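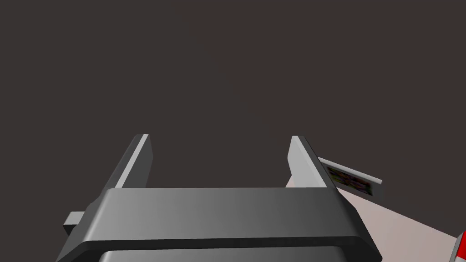

I have been learning to draw with pencil for one year and a half, and the thing which gave me the most trouble in this time was grey. I thought that hands would be the difficult thing, or faces, as everybody says. But in a pencil drawing all you have is grey, and I did not know how to look at it. When I see a grey object I want to fill it with one grey and be finished. Take the wide bar in the picture at the top. If somebody asks me its colour I say "mid-grey" and I do not think more. But on its flat upper face it is brighter towards the right and darker towards the left, and at the front, where the surface turns down, there is a band which is darker again. In my first months I would have drawn the outline very carefully, and then put the same tone everywhere, and then wondered why it looked like a piece of paper.

I began in August, the summer before last, when I had moved to Jekard and did not know many people. There was an evening course in the library building, for adults, and the price was small. The teacher was Rajeshwari Chowdary, and on the first evening she did not let us draw any object. We had to make a strip of boxes, from the white of the paper to the darkest our pencil could do, with even steps between them. I found this a little insulting. I was the last one to finish and my strip was bad. The first boxes were nearly all the same, then came a big jump, and the dark end was only a medium grey, as I was afraid to press.

This fear of pressing is very common, I learned later. I think it comes from school, where pencil was the thing you should be able to rub out. In my language we even have a saying that what is written with pencil is not yet written. So for many weeks all my drawings were pale, like something seen through a curtain. Rajeshwari came to my table, took my pencil out of my hand and made one really black mark in the shadow under my cup. I was a bit shocked. Then I saw that the cup was standing on the table and before it was only hanging in the air.

After this I bought softer pencils. I will not write a list of brands, there are many such lists and people become angry about them. I have an HB for the beginning, a 2B for most of the work, and a 6B which is for the dark places and which makes everything dirty, also my sleeve. The paper matters more than I expected. I bought a block of very smooth paper with 100 sheets because it was cheap, and the 6B slides on it and becomes shiny. I still use it for shopping lists and I will use it for shopping lists for a long time.

What helps me with tones:

To half close the eyes. Everybody says this and it sounds silly, but it works. The small things disappear and the large areas of light and dark stay.

To find the darkest place first and draw it early, even if it looks ugly alone. When I leave it until the end, I have no courage any more.

To leave the paper white in one or two places only. I used to leave it white everywhere where I was tired.

To turn the drawing upside down and look at it from the other side of the room. My wife thinks this is the funniest part of my hobby.

Dark backgrounds are a separate matter, and I had an argument about them with Benedek Dobos, who was in the same course and draws much better than me. He likes to fill the whole background with very dark tone, so that the object comes forward. I find it takes the entire evening and my arm hurts. He says I am lazy and this is true. But I also think that a small dark area, just beside the light edge of the thing, is often enough, and the eye does the rest. We tried it with the same garlic, two drawings on the same evening. I must admit that his garlic was better. Mine looked as if it had a hole next to it.

The course ended in spring and was not repeated, so four of us continued to meet in the kitchen of whoever has time. Ottavio Sanna brings things to draw which are too difficult, for example a wet umbrella or a whole fish. The fish was on a day with warm weather and we drew it faster than usual. I kept this drawing. It is not correct, the tail is much too short, but the belly goes from light to dark without any line, and this was the first time I managed such a thing without noticing.

I should say something about lines, too. For a long time I put an outline around everything and shaded inside it, like a child with a colouring book. Now I try to let the line go away where the two greys are almost equal. It is a strange feeling, to leave an edge out on purpose. You have the impression of having forgotten something, and you go back three times to put it in. I have spoiled many drawings by going back.

Last week I found my first strip of boxes between two books, and I made a new one next to it. The new one is better in the middle. At the light end I still have the old problem, the second box and the third box are sisters. So I made another this morning with the harder pencil, and I was late for the bus.

If somebody who reads this knows a good paper which is not too rough and can be bought in small blocks, please write me in the comments. The shop in Jekard has only the big ones and I have learned my lesson with those.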